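Condensed soup

Last updated in May
105 shares | 11 comments

Condensed soup is soup with a good part of the water left out, sealed in a can and meant to be thinned at the stove. I grew up on the stuff, so don't expect me to be neutral about it! What I've tried to do is put down how it's made, how people use it and a few of the things readers keep asking me.

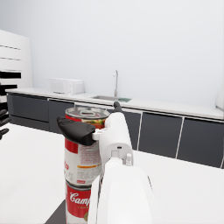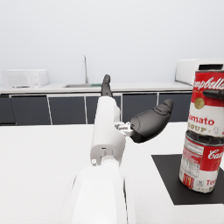

The idea is pretty simple. Water is heavy and takes up room, and whoever ships soup pays to move it. Make the soup strong, let the cook add water at home, and you get a smaller can that costs less to haul and fits more easily on a shelf. Most brands want one can of water to one can of soup (I use milk for tomato and I will not be talked out of it).

Making it goes like this. The base gets cooked thick, usually with flour or starch, and the vegetables, noodles or meat go in only partly cooked, as they'll get plenty more heat later. Then the cans are filled, sealed and heated under pressure. That last step is what lets them sit in a cupboard for so long, and it's also why the noodles are so soft. I like them soft. My friend Biljana Atanasov says they taste like wet mail, and she's entitled to be wrong.

Plenty of it never gets eaten as soup at all. Cream of mushroom goes into casseroles, pot pies and gravy, and tomato turns up in meatloaf and even in a spice cake, which sounds awful and is really good. Around Linska, where I live, Thursday is casserole night in more houses than you'd think, and the Fandia market on the corner puts its cream soups by the register for it.

Ready-to-serve soup is a different thing, and people mix the two up all the time. It already has its water. Add more and you'll have a sad, thin bowl, so read the label first.

On storage: keep cans somewhere cool and dry, and throw out any that bulge, leak or have a deep dent on the seam. Once a can is open, move what's left to a covered container in the fridge. I finish mine within 2 days.

See also: broth, bouillon cubes, casserole, tomato soup cake

15 people found this page useful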